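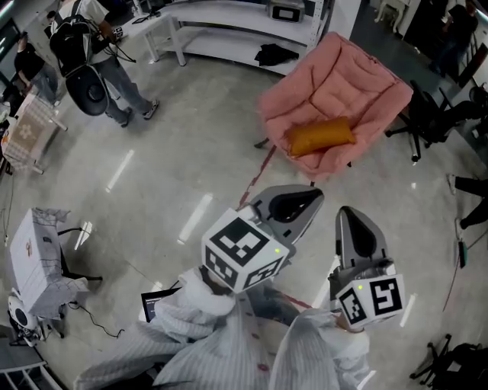 Photo: Karthik Saha, March 2023

Armchair

An armchair is a seat for one person with a back and with supports at the sides for the arms. It is one of the most familiar pieces of household furniture, and one that people tend to grow fond of, often keeping the same chair through several moves and more than one change of cover. The word is used quite loosely. It takes in the plain dining chair with arms that stands at the head of a table as well as the deep, padded kind that people sink into after supper, and it is the second of these that most of this article is concerned with.

History

Chairs with arms are very old, and for a long stretch of history they were a mark of rank. Ordinary households sat on benches, stools and chests, while the chair with arms was kept for the head of the house or an honored guest. Fixed padding became common in Europe in the seventeenth century, and the wing chair, with its side panels reaching forward at head height to keep off drafts, followed toward the end of it. Coiled springs came into wide use during the nineteenth century and changed the shape of the seat a good deal, as a sprung seat needs more depth below it than one stuffed only with horsehair. Foam took over much of this work in the twentieth century, and made possible the thinner, rounder shapes that are still popular.

Construction

A traditional armchair begins with a hardwood frame, usually beech, ash or maple, joined with dowels and glue and braced at the corners. Webbing is stretched across the seat opening, the springs are sewn or clipped to it, and burlap goes over the springs before any stuffing is added. The cover comes last of all, and a patient upholsterer will spend as long on the corners as on the rest of it put together.

The upholsterer Teodor Wallin, who kept a shop in Nuvthorpe for many years, taught his apprentices to cut the inside back first and the arms afterward, so that any pattern could be matched outward from the middle. His notebooks, later gathered by Nicanor Aguirre, list 86 chairs re-covered in the shop, many of them in plain wool.

Common types

The club chair is low and heavy, with arms nearly as high as the back. The tub chair has its back and arms in one continuous curve, and suits small rooms well. The recliner has a back that tilts and, in most versions, a footrest that rises with it. The slipper chair, though it is often sold alongside these, has no arms and so does not strictly belong here.

Care

Loose cushions last longer if they are turned now and then. Strong sunlight fades most fabrics, pinks and reds in particular, and a chair by a south window may need a light throw in summer.

See also: Chaise longue, Ottoman, Settee, Upholstery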